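La lettre de l'étude Van Wijk était arrivée en mai. Mirjam Timmermans l'avait posée sur le frigo et ne l'avait ouverte que trois jours plus tard, après le service du soir. Sa tante lui laissait la maison de Zosside, le jardin, la remise et ce qu'il y avait dedans.

Elle prit le car de 7 h 10. Le trajet durait deux heures, avec un changement à Flerker, où le café de la gare vendait encore les mêmes gaufres sous plastique. Elle en acheta une et la mangea debout.

## La remise

La clé était sous le pot, comme avant. Dans la remise, elle trouva les ruches démontées, les cadres empilés, un enfumoir, et contre le mur du fond des bocaux de miel rangés par année. Sa tante écrivait les récoltes dans un cahier vert. La dernière ligne disait : 30 kilos, été sec, reine vieille.

Mirjam s'assit sur une caisse et lut le cahier depuis le début. Il y avait peu de phrases. « Essaim parti chez Pisteson. » « Essaim rendu par Pisteson, contre deux bocaux. » « Pluie. » Une année entière tenait dans ce seul mot.

Vers midi, un homme âgé passa la tête par la porte.

— Vous êtes la nièce, dit-il.

— Oui.

— Pisteson. J'ai la dernière colonie. Elle me l'a confiée avant l'hôpital. Vous la reprenez ?

Elle répondit qu'elle ne savait pas. Elle habitait au quatrième étage, en ville, et elle n'avait pas touché une ruche depuis ses douze ans. Il hocha la tête et dit que les abeilles pouvaient attendre, mais que l'herbe, non. Il lui prêta sa faux.

## L'offre

Le notaire appela en fin d'après-midi. Un couple voulait acheter sans visiter. Il proposait de garder les murs et de refaire tout le reste, à commencer par la cuisine. Van Wijk énuméra ce qu'ils voulaient y mettre pendant qu'elle écoutait.

Mirjam imagina longtemps le marbre noir veiné de gris et de blanc, les placards taupe, le parquet brun rouge. Elle chercha où serait la table de sa tante et ne trouva pas.
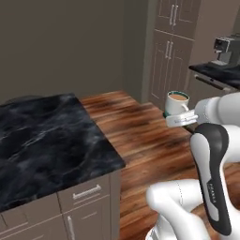
## Le soir

Elle rappela Van Wijk avant qu'il ferme. Elle lui dit de remercier ces gens et de leur répondre non. Il demanda si elle avait un autre acheteur. Elle dit que non plus.

Puis elle rapporta la faux. Pisteson était au fond de son jardin, sans voile, les manches baissées. La ruche était peinte en bleu. Elle resta à quelques pas, puis s'approcha.

— Elles sont calmes, dit-il.

Il lui tendit l'enfumoir. Elle avait oublié le poids du soufflet, mais pas le geste. De retour dans la remise, elle ouvrit le cahier vert et écrivit sous la dernière ligne : « Essaim chez Pisteson. Herbe coupée à moitié. »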